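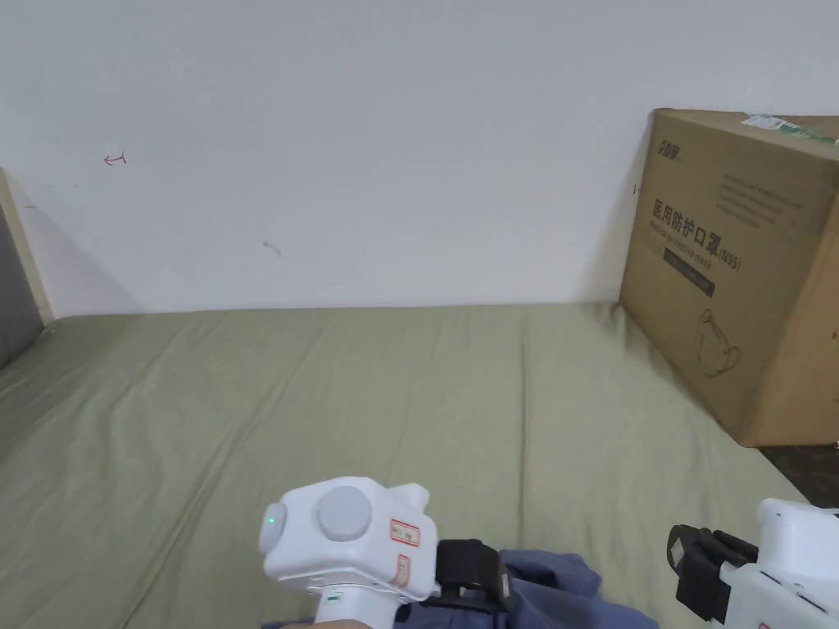
Panicker House: Guest Rooms and Supplies over the Winter Closure

December 30, 2021

Residents and department contacts are advised of the following arrangements for Panicker House, the staff residence of the Tritville campus. The House will remain open throughout the winter closure, with reduced desk hours, and all 37 rooms are being prepared for the new term.

Bed linen. Beds are now made up with a fitted sheet only. The top sheet, blanket and pillowcases are issued at the front desk on arrival, in a sealed bag marked with the room number. The change was introduced in June on the second floor and now applies to the whole building. Residents who prefer to use their own linen may do so, and should return the issued bag unopened within 14 days so that it can be assigned to another room.

The green fitted sheets are sized for the standard mattress. They should be washed in warm water with similar colors and removed from the dryer promptly. Chlorine bleach leaves pale patches on the fabric and must not be used. Sheets with worn elastic or open seams may be exchanged at the desk at no charge.

Protective masks. Masks are supplied to the House by the carton. Cartons are taken to the floors after delivery and may be set down in an unoccupied room while the hall closets are cleared. A resident who arrives to find a carton in the room should call the desk, and it will be collected the same day. Cartons should be kept off the floor of the bathroom and away from radiators. Those printed in Chinese and English hold N95 masks and are intended for residents and House staff alike; please do not open one before it has been entered in the supply register.

The register recorded 1036 masks issued during the fall term. Each resident may collect a new supply at the desk on presentation of a room key. Departments that need masks for their own visitors should continue to order through Plovena, the campus purchasing system, and should not draw on the House supply.

Walls and paint. Small scuffs and pencil or pen marks beside the beds will be touched up between occupancies. Residents are asked to leave them alone — household cleaners tend to take the finish off the paint and leave a larger patch to repair. Marks present on arrival should be noted on the room condition card, with a few words on their position, and will not be charged to the resident. Adhesive hooks and tape are not permitted on painted walls.

Beds and headboards. Bed frames should remain where they are placed. Requests to turn or move a bed may be made through the Virex maintenance form, which is also the correct form for loose slats and for stains on upholstered headboards.

Room condition cards for the new term should be returned to the desk in Room 121. The mail slot beside the door may be used when the desk is closed.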